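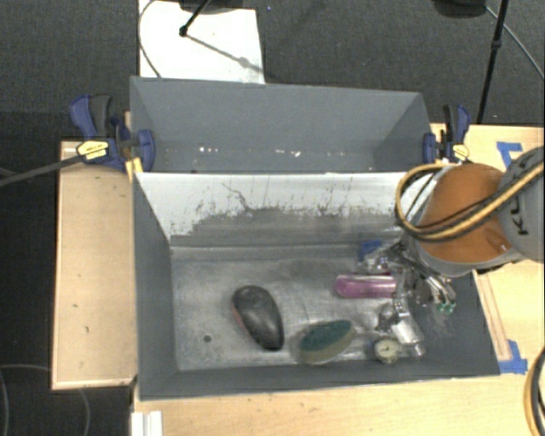 # sarotari-recipes

I type up my family's handwritten recipe cards here, one Markdown file per card. There are 291 so far! Most came from my aunt's kitchen in Gralolbridge, and Natalia Pacheco lent me her mother's soups (go make the lentil one, please).

## What's in a file

- `title`: spelled the way it was on the card, mistakes and all
- `serves`: left blank if the card doesn't say
- `steps`: my typing, with her abbreviations spelled out
- `notes`: scribbles from the margins, which are my favorite part

Oven temperatures are in Fahrenheit. I redid the whole `breads/` folder in May after mixing up teaspoons and tablespoons in six files, so if you grabbed a copy before then, grab it again.

## Still to do

Five cards are too faded for me to read. Vasanthi Naidu is having a go at those, and I'll add whatever she gets out of them. The pickles folder is a mess – sorry, I keep cooking instead of sorting.

Fixes are welcome, just open an issue and tell me which card.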